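首页 > 研究与出版 > 组织与人力资源 > 论文全文

打印本页 | 用电子邮件发送本文

4 研究二：员工资源小组如何改变晋升信息的流动 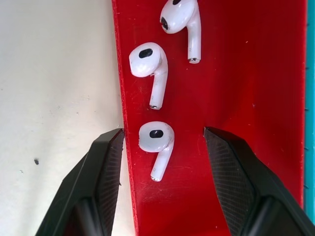
图3 红色托盘上的三只白色无线耳机。

4.1 从研究一留下的问题说起

研究一告诉我们，在Drustano集团内部，参加员工资源小组的人比未参加的人更常申请内部岗位。这个结果让我们很兴奋，可它也留下了一个绕不开的疑问：究竟是小组改变了人，还是本来就打算申请的人更愿意进小组？横截面数据回答不了。研究二因此换了一种做法，把注意力从“谁申请了”移到“消息是怎么走到申请人那里的”。

内部晋升的文献大多把岗位信息当作一个已知条件：公告贴出来了，大家都看得见，剩下的就是意愿和资格的问题。我们在前期走访中听到的情况要有意思得多。公告确实人人可见，但公告上的文字只是信息的一小部分。这个岗位是不是已经有了属意的人选？部门主管看重的是项目经验还是客户评价？申请没有通过，会不会让现在的上级心里不舒服？这些问题的答案都在公告以外，靠午饭、走廊和私下的消息传递。我们把前一类称为“公示信息”，后一类称为“情境信息”，全文沿用这一区分。

员工资源小组恰好处在两类信息的交界处。它有正式的名称、预算和活动安排，又保留了熟人之间说话的那种随意。已有研究多从归属感的角度讨论这类小组，这条路走得很扎实，我们也从中受益良多。本节想补上的是另一条线索：小组作为一种跨部门的信息通道，到底通不通，通向谁，又在哪里堵住。

4.2 研究场所与样本

Drustano集团下设三家业务相对独立的公司：Emeo负责零售门店，Serrano负责仓储与配送，Trolliren负责总部职能与技术支持。三家公司共用一套内部招聘系统，岗位公告的格式和申请流程完全一致，而员工资源小组的组织方式却各有传统。Emeo的小组以门店片区为单位，Serrano的小组按班次聚会，Trolliren的小组则从一开始就跨部门招募。对研究者来说，这样的组合非常难得，流程相同而小组结构不同，等于现场替我们控制了一部分干扰因素。

我们向三家公司的非管理岗员工发出邀请，最终有404人完成了两轮问卷，其中186人在第一轮时已经是某个员工资源小组的成员。两轮问卷之间相隔26周。选择这一间隔，是为了覆盖集团每年集中发布内部岗位的时段，该时段从9月开始。除问卷之外，我们还对30名受访者做了半结构访谈，访谈对象兼顾了成员与非成员、申请过与从未申请过内部岗位的员工。

需要说明的是，样本中Serrano夜班员工的比例低于其在公司中的实际比例。夜班员工填写问卷的时间窗口较窄，尽管我们延长了回收期，差距仍然存在。下文凡涉及班次的分析，均采用按班次加权后的结果，并同时检查未加权的结果是否指向同一方向。

4.3 测量

公示信息的获取用三个题项测量，询问受访者是否知道近期发布的岗位、是否读过公告全文、是否清楚申请截止时间。情境信息的测量要费事得多。我们在预调查中试过让受访者自评“对内部岗位的了解程度”，效果不理想，许多人把“读过公告”等同于“了解”。正式问卷改用情境题：给出一则真实发布过的岗位公告，请受访者判断用人部门最看重哪几项条件，再与用人部门主管事先填写的答案比对，吻合程度即为情境信息得分。

这个办法的好处超出了我们的预期。它不依赖自我评价，也不会让受访者觉得自己在接受考核，不少人在问卷末尾的留言栏里主动写道，做这道题的时候才意识到自己对别的部门知道得那么少。有人还问能不能看到主管的答案！经集团人力资源部门同意，我们在第二轮问卷结束后公布了去除部门标识的汇总版本。

信息来源采用提名法。受访者写下在过去一个季度里与之谈论过内部岗位的同事，只写关系类型，不写姓名，例如“同组同事”“资源小组认识的人”“以前的上级”。我们据此为每位受访者构建一个小型的自我中心网络，并计算其中跨公司、跨部门、跨层级联系的占比。

控制变量包括司龄、学历、岗位类别、所在公司、班次，以及受访者对直属上级支持程度的评价。直属上级支持是研究一中最强的预测变量之一，若不加以控制，很容易把上级的作用误记到小组头上。

4.4 主要发现

第一，公示信息在成员与非成员之间几乎没有差别。两组员工对岗位发布情况的知晓程度十分接近，加入控制变量之后仍是如此。这个“没有差别”的结果我们很珍视，它说明共用的招聘系统做好了它该做的事，信息公开这一步在三家公司都已落实。

第二，差别出现在情境信息上。小组成员对用人部门偏好的判断更接近主管给出的答案，而且这一差别主要来自两轮问卷之间新加入的成员。换句话说，同一批人在加入之前与非成员没有明显不同，加入之后拉开了距离。这对“自我选择”的解释构成了相当有力的挑战，当然还不足以完全排除它，4.6节会再回到这一点。

第三，跨层级联系比跨部门联系更有用。起初我们预期，认识的部门越多，得到的消息就越多。数据给出的图景更细致一些：横向认识很多同级同事，对情境信息得分的帮助有限；认识一两位层级更高、但不在自己汇报线上的人，帮助则明显得多。访谈中，一位Trolliren的技术支持人员这样描述：

“跟我平级的人，大家猜的都差不多。真正有用的是有一次活动完了，我跟一个别的部门的经理一起收椅子，她随口说他们那个岗位其实不在乎你会不会那套软件，在乎你能不能跟门店的人打交道。我回去就把申请材料整个改了。”

类似的片段在访谈里反复出现，而且发生的时刻很少是活动的正题。讲座、圆桌和分享会提供了见面的理由，信息往往在开场前、散场后或者拼车回家的路上传出来。我们建议今后的研究在观察小组活动时，把签到前和散场后的时间也算进去，这些时段目前基本没有被记录。

第四，三家公司的结果并不一致，而不一致的方式恰好与小组结构相对应。Trolliren的跨部门小组效果最清楚。Emeo的片区小组也有正向作用，但集中在同一片区的岗位上，员工对片区以外岗位的判断与非成员相差不大。Serrano的按班次小组在我们的模型中没有表现出可靠的作用，成员写下的信息来源绝大多数是同班同事，也就是他们本来就天天见面的人。

4.5 当小组不起作用的时候

Serrano的结果值得多写几句，我们认为它是整个研究二里最有启发的部分。从归属感指标看，Serrano的小组办得相当好，成员评价高，流失少，访谈中的语气也最热络。一位拣货岗位的员工说，她最难的那段日子是小组里的人轮流替她调班撑过来的。这样的支持弥足珍贵，任何只盯着晋升数据的评估都会把它漏掉。

可是谈到内部岗位时，同一批受访者的回答又出奇地相似：大家都听说总部岗位“要学历”，都觉得调度岗“早就定了人”。我们拿这些说法去核对，用人部门主管给出的条件里，学历排在靠后的位置，调度岗在近两次招聘中也都录用了来自其他班次的申请人。紧密的网络在这里起了放大作用，一个过时的印象在熟人之间转了几圈，听起来就像确凿的事实。

这与网络研究中关于强联系与弱联系的讨论相通，但情形更具体。在夜班和早班几乎碰不上面的工作场所，弱联系没有自然生长的机会，必须有人去安排。Serrano的一位小组召集人在访谈中提到，她曾经提议与早班小组合办活动，最后卡在了场地和工时的认定上：早班员工下班后留下来，这段时间算不算工作时间？没有哪个部门给过明确答复，提议便搁置了。我们在讨论包容文化时习惯谈理念，而像工时认定这样的制度细节，同样决定着谁能认识谁。

4.6 稳健性检验与局限

我们做了三项补充分析。其一，剔除两轮之间更换过直属上级的受访者，主要结果不变。其二，将情境题中的岗位公告逐一移除后重新计算得分，没有哪一则公告单独左右了结论。其三，用加入小组前的情境信息得分预测日后是否加入，预测力很弱，这为前述第二项发现提供了支持。

局限也很明显。新成员并非随机产生，愿意在这段时间加入小组的人，可能同时也在以别的方式为换岗做准备，例如报名培训或联系以前的同事。我们控制了培训参与情况，却无法穷尽所有途径。此外，主管事先填写的答案反映的是他们声称看重的条件，与最终录用时实际起作用的条件未必一致。要弄清二者的距离，需要拿到评审阶段的记录，目前我们尚未获得相应授权。

还有一点关乎测量本身。情境题做过一遍之后，受访者很可能会更留意公告以外的消息，第二轮得分因而普遍上升，成员与非成员皆然。组间比较不受影响，但读者不宜把整体上升解读为集团内部沟通的改善。

4.7 对实践的几点提示

研究二最让我们振奋的地方，是它指向的改变并不昂贵。跨层级的接触不需要大型项目，邀请汇报线以外的主管参加小组的日常聚会，并给活动前后留出不设议程的时间，就可能产生作用。小组的边界划在哪里也值得重新考虑：按片区或班次组织便于召集，代价是信息容易在内部打转。折中的办法是保留原有小组，每季度安排一次跨组活动，并事先讲清工时如何认定。

用人部门也可以做得更多。情境信息之所以稀缺，部分原因在于公告写得太笼统，“具备良好沟通能力”这样的句子几乎出现在每一则公告里。若主管能在公告中写明最看重的条件以及可以在岗位上学会的技能，员工对私人消息的依赖就会减轻一些。我们把情境题的汇总结果交给集团之后，Emeo已着手修改部分公告的写法，后续数据的收集正在进行，研究三将以修改前后的申请人构成作为主要分析对象。

打印本页 | 用电子邮件发送本文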